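4.2 Folding

Folding remains the hardest of the household chores we tested. Garments came from a mixed basket, and a fold counted only if the stack stayed square. Figure 1 shows the two-arm cell with a black garment held between the grippers. 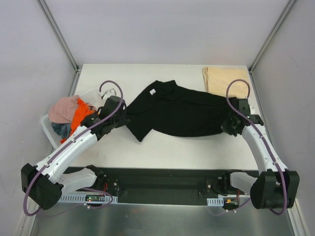 Hanan Abu Hammour objects that a square stack says little about usefulness, and that time per garment matters more in a home. We report both. Of 1,156 attempts, 251 failed, most of them before the first fold.
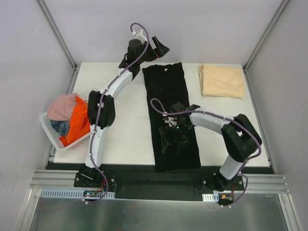 Failures were more common with thin knits than with denim.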